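Last updated: May

Octavio Bedoya has kept the books for Pagano, a small tile shop, for 15 years. He does it from a wooden desk at home, and he sees no need for a bigger one.
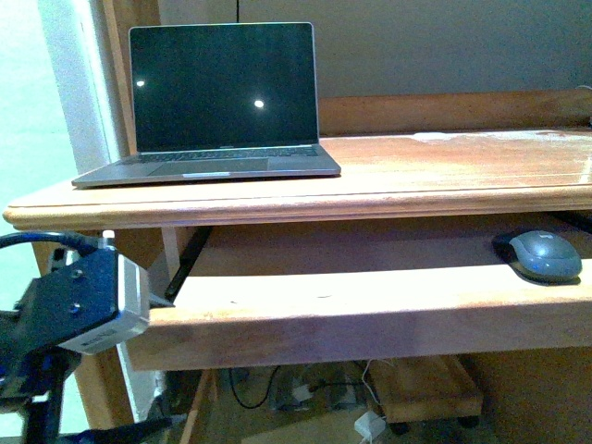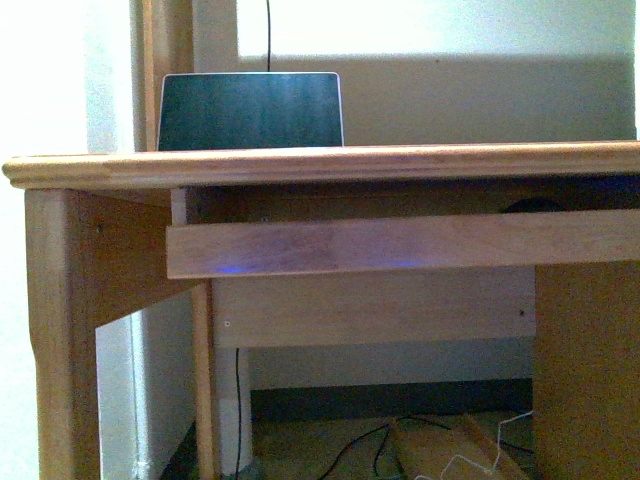
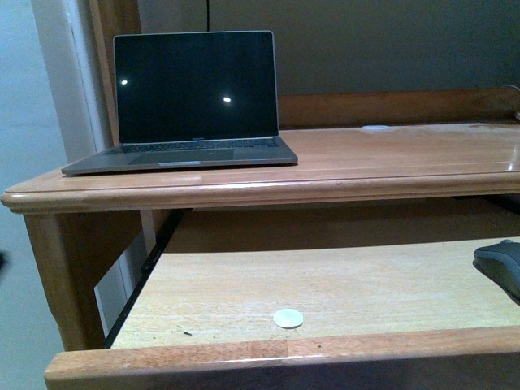

"I paid 70 dollars for it," Bedoya said. "The delivery cost me more than that."

He starts at seven and stops for lunch. Tuesday is for invoices. His cousin, Teófilo Escobar, wants him to try a standing desk.

"I told him I stand plenty," he said. "I have a dog."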